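机器现在到底能不能干家务？洗碗机扫地机不算

版块：智能家居与自动化 > 闲聊
回复 20

阿柚不吃柚子 楼主
发表于 2025年4月26日
起因是我家那台扫地机昨晚又把自己卡在餐椅底下叫了半宿，我爬起来救它，越想越气。花了那么多钱，到头来是我在伺候它。
然后今天刷到一堆机器人叠衣服、端咖啡的视频，评论区都在喊明年进家门。我就想问问坛子里真正摸过这些东西的人，抛开宣传片，现在的机器到底能干哪些活？我说的是零碎活，收桌子、拎垃圾袋、把买回来的菜归置好这种。
我个人是悲观派，欢迎来打我脸。

老铁皮罐头
沙发。先定义一下“能干”。能干成一次，和天天干、没人看着也能干，中间差着一条街。
我在厂里管过两年分拣线，Grondis那套上件的机械臂，纸箱子抓得飞快，我到现在都佩服。可是只要来料里混进一个软包装，整条线就等着人过去捡。我们那会儿班长口袋里常年揣着复位钥匙，走哪儿按到哪儿。

半糖去冰谢谢
楼上说的软包装太真实了哈哈哈，我们仓库也是。硬盒子随便抓，塑料袋一来全体歇菜。

蘑菇汤泡饭
我来当一回乐观派吧。
我在一个做操作研究的组里打杂（真打杂，递东西擦桌子那种），最近天天看双臂弄袋子。老实讲，比我刚来的时候强太多了。以前单臂去拎，袋口一歪，里面的东西就往一边滚，现在两只手一起上，至少知道一边一个把袋子稳住。
楼主说的拎垃圾袋、收购物袋，我觉得正好就是现在大家在啃的那块骨头。放一张给你们看看： 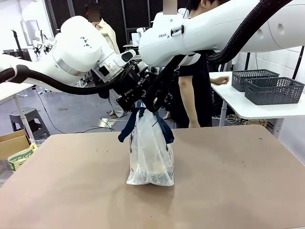 两条臂一起捏着袋子的提手，夹爪都快碰上了，袋子里有东西

说几句我自己的感受。袋子这玩意儿对人来说闭着眼都能拎，对机器来说特别烦：它没有固定形状，你碰它一下它就变一个样，还半透不透的，相机看着也犯迷糊。提手软塌塌地往两边一耷拉，你得先找到它，再捏住，还不能把旁边那层一块儿捏进去。
所以我现在看到它能把提手捏住立在那儿，是真的会高兴一下的！

阿柚不吃柚子 楼主
回复 蘑菇汤泡饭：
谢谢放图！不过我得泼点冷水哈，捏住提手之后呢？打结会不会？提到门口会不会？我家垃圾桶在厨房拐角，过道还放着猫砂盆，人过去都得侧着身子。

蘑菇汤泡饭
回复 阿柚不吃柚子：
打结我不敢吹，我们这边有时候行有时候不行，换个牌子的袋子就得重新折腾。提到门口更别想，底座是固定的，走不了路。
但你不能拿一整套流程去否定中间那一步嘛。扫地机刚出来的时候也只会撞墙啊。

老铁皮罐头
扫地机现在也撞墙。
我还是那句话，得看成功率。你们组自己测，一个动作连做200次，能成多少？车间里要是20次里掉一次，这台设备当天就得给我拉走。

蘑菇汤泡饭
回复 老铁皮罐头：
数字我没资格往外说，也确实没到你们车间的要求。不过家里跟车间不一样吧？掉一次垃圾袋，我捡起来就完了，又不停线。

老铁皮罐头
要是那袋是剩汤呢？

半糖去冰谢谢
笑死，画面感来了。

西红柿炒一切
插一句，我妈手有关节炎，拧盖子、解塑料袋的结对她来说是真的疼。她不在乎机器慢，慢就慢呗，她一天都在家。所以每次看到有人说“十秒的活它要干三分钟，没意义”，我都挺想反驳的。三分钟对上班的人没意义，对她来说有。
我给她买过一个Tiltik的电动开罐器，丑得要命，噪音也大，但她用到现在。就干一件事，干得成，她就满意。

阿柚不吃柚子 楼主
回复 西红柿炒一切：
这个角度我确实没想过，我老是拿自己比。你妈妈那个开罐器玻璃瓶能用吗？我外婆也需要一个。

西红柿炒一切
能用，太大的瓶口夹不住，腐乳那种小瓶没问题。

螺丝钉滚走了
我站老铁皮。我在Cáceres那边一家洗衣房干过大半年，老板买了台叠毛巾的机器，注意，只叠毛巾。全是一个尺寸的白毛巾，机器确实快。后来有个客户换了浴巾，大了一圈，又得我们几个手叠，机器在旁边干看着。
我的结论是专用机器早就能干活了，洗衣机不就是嘛。“什么都会一点”的那种，我退休前能见到就不错了。我今年56，你们自己算。

蘑菇汤泡饭
回复 螺丝钉滚走了：
叠毛巾机那是按尺寸把动作定死的呀，跟现在让机器看着现场自己调整的路子不太一样。你换一条浴巾，后面这种至少会去试，试坏了另说。

螺丝钉滚走了
试坏了另说，可坏的是客户的浴巾啊小朋友。

半糖去冰谢谢
那问个实在的，要是现在有一台，两条胳膊，固定在厨房台面上，只会撑袋子、递东西、扶一下碗，你们买不买？

老铁皮罐头
不买。我家台面连空气炸锅都快放不下了。

西红柿炒一切
便宜我就买。能撑住垃圾袋让我往里倒东西，我就知足了，每次都是一只手倒一只手拽袋口，最后倒自己脚上。

阿柚不吃柚子 楼主
撑袋子这个我居然有点心动……不过旁边那么粗的线得先收一收，我家猫看见线就咬。

蘑菇汤泡饭
哈哈线是真的多，我们那儿地上也是，我进门第一天就绊了一跤。
对了，六月Drembridge有个开放日，说是能让观众自己带东西去给机械臂抓，我打算带一兜橘子，网兜装的那种。有人一起吗？

老铁皮罐头
网兜？你这是去砸场子。

螺丝钉滚走了
带条浴巾，替我问问。

阿柚不吃柚子 楼主
我报名！我带猫砂，大概半袋，开了口的。要是它能稳稳拎起来还不撒，我回来就把标题改了。

半糖去冰谢谢
记得拍视频，撒了也要拍。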